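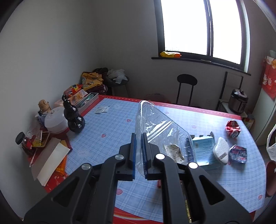 Food Storage Claims: Questions We Keep Getting

Last updated May 1, 2022

Do those "keeps produce fresh longer" bags work?

Longer than what? That is the first thing to ask, and the package rarely says. If the comparison is a head of lettuce sitting bare on a fridge shelf, almost any bag will win. We have yet to see a maker compare its bag with a plain one and a paper towel.

What about Plinalent bags? The box says up to 19 days.

"Up to" covers every number below it, including one. Kendra Caron wrote to the company in October and asked which vegetable lasted 19 days and at what temperature. She got a coupon.

Is a vacuum sealer worth buying?

If you buy meat in bulk and freeze it, maybe. If you picture yourself sealing half an onion every night, probably not. Add up the price of the rolls before you look at the price of the machine. Mataneo sells its sealer cheap and its rolls at a price we would call ambitious.

Do I have to throw out food on the "best by" date?

For most foods in the US that date is the maker's guess about quality. Infant formula is the exception, so follow the date there. For leftovers, ignore the printed date on the original package and count from the day you cooked them. Three to four days in the fridge is the usual advice.

Can I wash and reuse zip bags?

Sure, if they held bread or carrots. Skip it if they held raw meat, fish or eggs. Turn them inside out, use warm soapy water and let them dry all the way — a bag put away damp is going to smell.

Do Filtel fridge pucks remove the gas that ripens fruit?

Some materials do absorb ethylene. Whether one small puck does enough of it in a family fridge that gets opened all day is a separate question, and the 1,833 reviews on the seller's page don't settle it. Florence Vachon read through them for us and found that many were about the delivery.

Does freezing kill bacteria?

No. It stops them from growing, and they can pick up again once the food thaws. Thaw in the fridge, or in cold water if you plan to cook right away.

Do you get paid by any of these companies?

No, and we buy what we test. If you think we got something wrong, write in and tell us where you read it.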